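### 3.2 Materials and sorting task

Each family in the study received the same set of materials at the first visit. The set held a picture book, a box of crayons, a board, and a bag of plastic shape blocks in several colors. Parents were told that the set was theirs to keep and that they could use it in any way they liked between visits. They were asked only to speak the language they normally used at home.

The task itself was short. The child sat next to the parent and was asked to hand over blocks by color, by shape, or by both ("the yellow heart"). Requests were made first in Portuguese and then in English, with the order switched for half of the children. The wording followed Caldeira's script, which was tested in Brollbridge before the main study began.

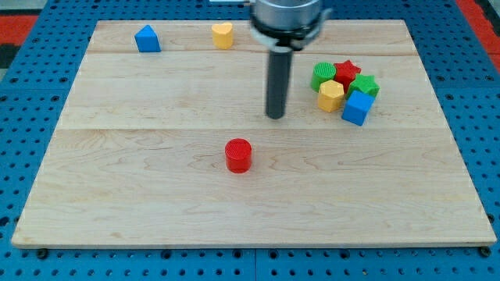
**Figure 2.** Shape blocks on a wooden board, among them a blue triangular prism and a yellow heart.

We recorded 128 children in total. The recordings were typed up by two coders who both spoke Portuguese and English, and 2,532 parent requests were kept for analysis. Requests that mixed the two languages in one sentence were marked separately and are treated in Section 4.3.

Color words were harder to code than shape words. Many parents dropped the noun in Portuguese and said only "a amarela," leaving the shape to be understood. We counted these as color requests. Where a parent named the shape in one language and the color in the other, the request was coded by the language of the noun. The two coders disagreed most often on these cases, and Jeferson Caldeira settled them from the audio.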